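Filed under: DIY Home, Candles & Scent
212 shares | 20 comments

Pouring soy candles in old jam jars

I make a batch of these every December, and the jars come from whatever we emptied over the year. The recipe fills four small jars. You will need:

500 grams of soy wax flakes
Fragrance oil
Four cotton wicks with metal tabs
Four clean jam jars made for hot filling
Wick stickers and a few clothespins

Wash the jars in hot soapy water, soak off the labels and let them dry completely. Press a sticker on the bottom of each wick tab and push it down into the center of the jar with a pencil. Lay a clothespin across the rim to hold the wick upright.

Measure the fragrance before you turn on the stove. I use 20 grams for the whole batch, which gives a light scent. My friend Ginette Vachon likes hers stronger, so check the limit your wax supplier gives before adding more. Weigh the oil on a kitchen scale. Don't go by volume, as oils vary quite a bit.

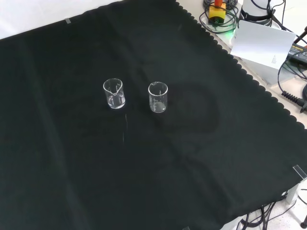
Small beakers with a spout are easy to pour from.

Melt the wax in a pouring pitcher set in a pan of simmering water. Stir now and then and keep a thermometer in it. Don't leave the stove while it melts. I buy the Zandholm flakes, and they go clear fairly quickly once the edges soften.

When the wax is fully melted, take it off the heat and wipe the outside of the pitcher so no water drips into the jars. Add the fragrance and stir slowly for two minutes. Fast stirring puts bubbles in the wax.

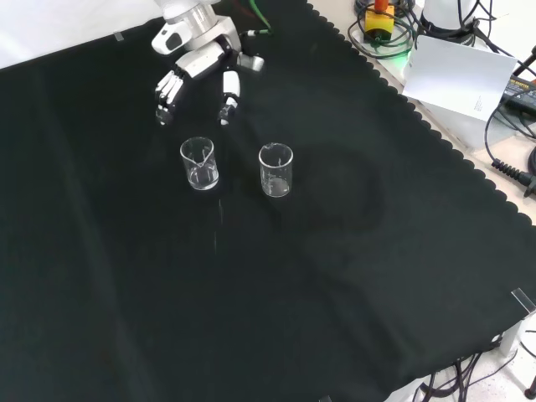
Let it cool to 115 degrees Fahrenheit, then pour in a thin stream, stopping well short of the rim. Keep back a little wax for topping up. Leave the jars somewhere level and out of a draft overnight.

If the top sinks around the wick, warm the leftover wax and pour on a thin layer. Trim the wicks to a quarter inch when everything is firm. I put the lids on and wait two weeks before lighting the first one. The lavender seems to need all of that time, while the orange is usually ready sooner.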